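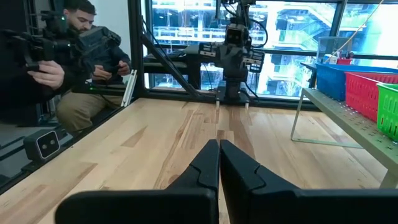

Words by the Flondel workshop team

About us

Flondel makes and looks after wooden tabletops. We started in a single unit on the Wolholm side of town with one long bench, a borrowed sander and far more offcuts than we knew what to do with, and we still have a soft spot for offcuts today. There are 9 of us now, and we work mostly for schools, studios, small cafés and people who want a proper table to get on with things at.

Our favourite thing to make is the striped top, the kind most people know as butcher block. Pale strips sit next to honey-brown ones, the streaks and knots all run the length of the table, and no two ever come out alike (we've tried, once, for a customer who wanted a matching pair, and we ended up talking her into loving the difference). We leave the knots in wherever they're sound. They catch the eye when the light from a big window comes across the far edge, and that soft shine is what got most of us into this trade in the first place!

How we work

Every top begins with sorting. We lay the strips out on the floor, loose, and shuffle them about until the light and dark feel right. It can take a whole morning and plenty of arguing. Then it's gluing, clamping, flattening and a great deal of sanding before the finish goes on. We like a finish you can touch up yourself with a cloth and a bit of patience, and each table leaves us with a tin of it and a page of notes.

We've numbered our tops from the very beginning, with a small stamp on the underside. The latest is 2159. If you've got one of the early ones, do write and tell us how it's getting on, as we love hearing from them.

Work tables

Plenty of our tops go into rooms where real work happens, and we think that's where they look best. People bolt things down to them, clamp things to the edges, spill tea on them. Our Mansour range is made for this. It comes in 3 depths, it's happy pushed right up to a window, and we can cut it to take whatever needs fixing at the back edge. Scratches sand out. Rings mostly do too, and the ones that don't become part of the table.

The Rirholm range is the lighter one, for homes and reading rooms, with a rounded front edge that's kinder on the forearms.

Bringing old tops back

We also take in tired tables, ours or anybody else's, and this has grown into a big part of the week. August is always busiest, when the schools are shut and the art room benches arrive by the vanload. Some have 10 years of paint on them, and watching the first clean stripe of wood come up under the sander is still the best bit of the job.

Come and see us

The workshop door is open most mornings until noon. Bring measurements if you have them, or a rough sketch, and have a rummage in the offcut bin by the entrance: chopping boards, shelf ends, the odd doorstop. The kettle's on the left as you come in.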